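July, late evening, window open

Ketsara brought mangoes in this morning, a whole paper bag of them, and I ate two standing at the sink in the break room before I had even turned my computer on, so the day started well and I want that written down before I get into the rest of it. The rest was mostly the planner, as it has been all month.

I had promised myself I would finally sit with the logs from Prarnville (that's what we call the second test cell, after the village Vichien grew up near, though he says we spell it wrong). For days the arm had been doing a little hitch at the end of its approach, a sort of polite hesitation, as if it had walked into a room and forgotten why. You could live with it. I had been living with it. But Vichien watched it over my shoulder yesterday and said "hm" in that tone of his, and after that I couldn't see anything else.

So I made tea and opened Watar, our trajectory checker, which I love dearly and which has the ugliest plots of any program I have ever used. I keep meaning to fix the colors. The commanded path was lovely and smooth, and the measured path followed it like a good dog until the last 50 milliseconds, where there was a kink. My first thought was gains, because my first thought is always gains, and I spent a good part of the morning turning the damping up and down and learning nothing except that the hitch didn't care. Then I blamed the network. Then I went and had another mango.

What got me there in the end was lining up the timestamps by hand, with a pencil, the way I used to as a student. The planner sends a fresh segment whenever the perception side updates its guess of the target. The controller blends the new segment into the old one, and it was blending from where the arm was supposed to be when the message was written, and by the time the message was read the arm had moved on. At speed you'd hardly notice, since the blend window is long. Close to the goal the window shrinks, and there is your hitch, plain as anything. I must have walked past that line of code 1000 times. I may well have written it. I haven't looked, and I'm not going to!

The fix was five lines and a comment longer than the fix. Ketsara reviewed it and asked, very gently, whether the comment needed to include the word "alas." I took it out. She was right, though I was fond of it. She also found that I had swapped two frames in the unit test, so the test was passing for the wrong reason, and we had a good laugh about that and then both went a bit quiet, thinking about the other tests.

Lunch was noodles downstairs with Vichien, who wanted to talk about Ciltovia, the new scheduling layer. He thinks it should own the retries. I think the retries should stay down near the controller, where something knows what the arm is doing. We went around it pleasantly and long past the end of the noodles, and I drew a diagram on a napkin that he has kept, I suspect so that he can quote it back at me.
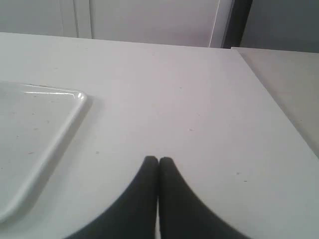 The afternoon went to perception, my least favorite child and the one that needs the most attention. Sheikh, our segmentation model, has been handing the planner tiny regions it is extremely sure about, and the planner, trusting soul, goes and makes a grasp candidate for each one. I had the wrist view up for a long while and it's such a hard sort of picture for something so plain: white tray on a white table, only that bit of gray shadow down the tray's right side to tell you where one stops and the other begins, and those little dark specks. I sat there feeling quite sympathetic toward the model. I'd want to grab a speck too, if specks were all I was given. What I'd like to try is a minimum size on the mask before it ever becomes a candidate, and then a separate check for the tray rim using depth, so that we aren't asking color to do a job it has no hope of doing.

I wrote half of that before going home. The size threshold is in, as a parameter, with a default I picked by squinting. The rim check is an empty function with a rude name, and I must remember to rename it before Ketsara pulls the branch.

Walked home the long way past the canal. Must ask Vichien for that napkin back, and buy more tea, and phone Mother.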